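The Mug Rota

My aunt Carolina left me a café, a cat and a recipe for custard tarts with one of the quantities missing. The cat went off to live with the man at the tyre place inside a week, which I took personally. The café I kept, mainly as I'd already told everyone at my old job what I thought of them.

It's called Retia. I have no idea why. The sign was up when she bought the place and she was never one to pay for paint. It's got 2 rooms if you count the bit with the fridge, and a bell over the door that rings about a second after you've come in, so people always jump.

Anyway, the tarts. Carolina Fonseca's tarts were the whole point of the café. People drove over from Amach for them, and nobody from Amach drives anywhere if they can help it. The recipe was on the back of an envelope from the gas company, in her tiny slanted writing, and where it should have said how much sugar there was a brown ring from the bottom of a cup. Flour, fine. Eggs, fine. Sugar, ring. 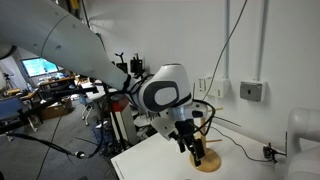 Sugar was all I thought about that November. I made a batch every morning at five, wrote the amount on a scrap of paper and waited to see who pulled a face. Too sweet on the first go, then far too mean, then something that tasted of warm milk and regret. I even got superstitious about her mugs. She'd always kept them on hooks by the sink, and I decided the ring on the envelope must have come from one of those. So I sat on the kitchen floor one night pressing wet mugs onto old gas bills and measuring the circles. I was thirty-eight years old. It matched the green one with the chip, if you're interested, and that told me precisely nothing.

Then on the Sunday, just before closing, in came Duarte Guerreiro.

I knew the name. Everybody in Cabello knew the name. He'd had the bakery across the square until he shut it, and he and my aunt hadn't spoken in years — something to do with a raffle, or a wedding, depending on who you asked. He was smaller than I'd expected and his coat was buttoned up wrong. The bell rang behind him and he jumped.

"One tart," he said, and put the coins down before I'd told him the price.

I gave him one from batch nineteen. He ate it standing up, looking out of the window at his old shop, where they sell phone covers now. He took ages over it. I wiped the same bit of counter until it squeaked.

"No," he said.

"No what?"

"No, this isn't hers." He folded the paper case into a square, then a smaller square. "You are putting in sugar."

Well, of course I was putting in sugar! I said so, a bit louder than I meant to. I fetched the envelope and slapped it down in front of him and he got out his glasses and bent right over it, and he stayed bent over it long after he could possibly have been reading.

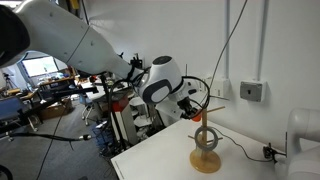

So what did she use to sweeten them?

Honey, and only the dark sort that came from his brother's hives up at Cumov.

He told me this very quietly, to the envelope. She'd bought it from him every month for years, he said, the back-door way, a jar at a time, right through all that not speaking. She'd leave the empty jar on his step with the money in it. He'd leave the full one on hers. Not so much as a good morning.

"But it says sugar," I said. "Look. Sugar, then the ring."

"It says sugar so that anybody who stole it would get it wrong." He took his glasses off. "She put the cup there too, I expect. She was a terrible woman."

He said it the way you'd say someone was a lovely dancer.

I asked about the raffle. He said there had never been a raffle. I asked about the wedding, and he did up his coat again, still wrong, and said he had to catch the ten past six.

Next morning I came down at five with my hair in a towel and nearly broke my ankle. There was a jar on the back step, dark as treacle, with a bit of string round the lid. No note. I stood there in my socks holding it for a while, and then I went in and lit the oven.

I put the empty out on the Friday, with the money inside. I also put a tart on top, wrapped up, and wrote "Good morning" on the paper.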